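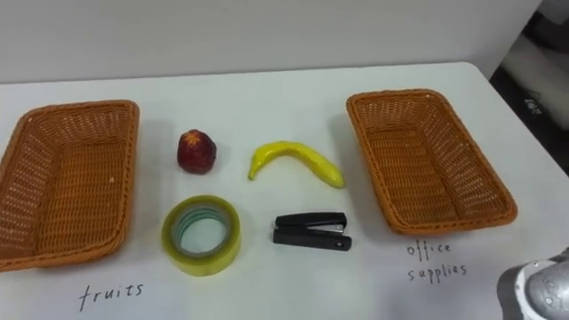

Þórey Arnardóttir wrote in response to the first draft that a club night should be judged by what the dancers do between midnight and two, and that the report spent too long at the door. The draft was revised with that remark in mind. The door is still covered, but the greater part of the text now concerns the movement of guests between the two rooms.

Two Rooms, One Night: Guest Movement and Programming at Flukside, Cledolwood

Project report, Live Events and Venue Management, second year
Submitted by Amber Stockdale and Ívar Juhl
Supervisor: Hrefna Damgaard

Summary

Flukside is a nightclub on the harbor side of Cledolwood with a main room and a smaller upstairs room known as the Bianchini. The venue opened the Bianchini to separate bookings last fall, and management asked whether the second room was drawing its own audience or relieving pressure on the first. The project team attended 12 club nights, used the admission records kept by the Novar ticketing system, and collected a written survey from guests. The main finding is that the Bianchini is used mainly as a place to rest until one in the morning and as a dance floor after that, and that the current schedule does not reflect this change in use.

1. Background

The building was a sail loft before it was a club. The main room takes up the full ground floor and has a long bar on the street side, with the DJ booth raised at the harbor end. A single staircase leads up to the Bianchini, which is licensed for 300 people and has its own bar, booth and sound system. Coats are left at a counter at the foot of the stairs, so guests arriving and guests changing rooms use the same piece of floor.

Residents play the main room in four-hour sets. The Bianchini has been programmed by outside promoters, who are free to set their own running order. Bastien Chauvin, who books both rooms, told the team that the promoters usually place their best-known act at midnight in order to compete with the floor below. He considered this a habit carried over from single-room venues.

2. Method

Admissions over the study period came to 3,769. The Novar records give the time of entry for each ticket but do not show where a guest went afterward. Movement was therefore recorded by hand, with one team member at the top of the stairs and one at the bottom, in periods of fifteen minutes between opening and close. Staff were told of the study beforehand. No guest was followed or identified.

The survey was offered on paper at the coat counter as guests were leaving, and 222 usable forms were returned. It asked which room the guest had come for, which room the guest had spent the most time in, and what had prompted the first move between them. A space for comments was left at the end.
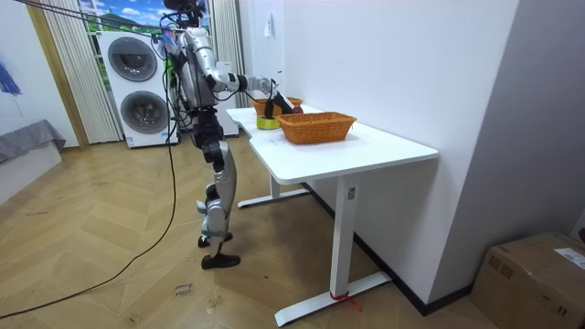 Why were guests surveyed on leaving and not on arrival? Guests on arrival could only have stated a plan, and the project was concerned with what they had done.

The method has weaknesses. Guests who left early are probably underrepresented, as are those who had not checked a coat. On two of the nights a private party had use of the Bianchini until eleven, and the early periods for those nights were left out of the comparison. The comments were sorted by Amber Stockdale alone, and a second reader would have been preferable.

3. Findings

3.1 Before one o'clock

Up to one o'clock, most moves up the stairs were followed within half an hour by moves back down. Comments on the survey forms support the reading that guests went up to sit, talk and order drinks. Several wrote that the upstairs bar was faster. Few mentioned the music in the Bianchini during these hours, including on nights when the promoter had placed the leading act at midnight. One guest had bought a ticket for that act and missed half the set waiting for a coat check.

3.2 After one o'clock

The pattern changed sharply once the main room was full. Guests who went up after one tended to stay, and the upstairs floor was busiest in the last ninety minutes. By that time the promoter's closing act was playing, often a local DJ at the start of a career. These sets received some of the warmest comments on the forms. The house nights and the Italo disco night showed the strongest late attendance, and the drum and bass night showed the weakest, with guests remaining on the ground floor until close.

3.3 The staircase

Congestion at the foot of the stairs was greatest shortly after midnight. The line for the coat counter met the line of people coming down, and on the busiest night in October door staff held new arrivals outside until the landing had cleared. Main room guests who had no intention of going upstairs were delayed by the same line.

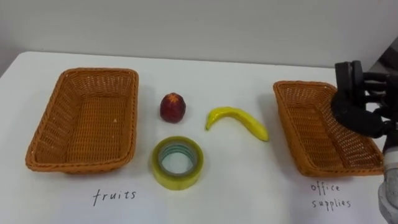 Would moving the headline act to a later time reduce the line at the coat counter? It would reduce the number of people on the stairs at midnight, but the counter would still be slow while all coats are taken and returned at one window.

4. Discussion

The second room does not yet have an audience of its own in the first half of the night. It would be a mistake to treat this as a failure of booking. A quiet room with a good bar has value to a club of this kind, and guests who have rested appear willing to stay later. The difficulty lies in paying a headline fee for a set that is heard mainly by people in conversation.

Ívar Juhl holds that the early hours should be given to a selector playing at low volume, with no name on the poster. Amber Stockdale would keep a billed act but begin it at one thirty. Both positions are recorded here, as the data do not decide between them.

5. Recommendations

The team recommends that promoters be asked to place the leading act no earlier than one o'clock for a trial of one season.

The coat counter should open a second window from eleven thirty to twelve thirty.

Set times for both rooms should be posted at the entrance and on the landing. Survey comments asked for this more often than for any other change.

The venue should repeat the stair count during the summer program, when the harbor terrace is open and guests have a third place to go.

Acknowledgments

The authors thank the door and bar staff of Flukside for their patience, and Hrefna Damgaard for her comments on the survey form. The tally sheets are held by the department and may be consulted on request.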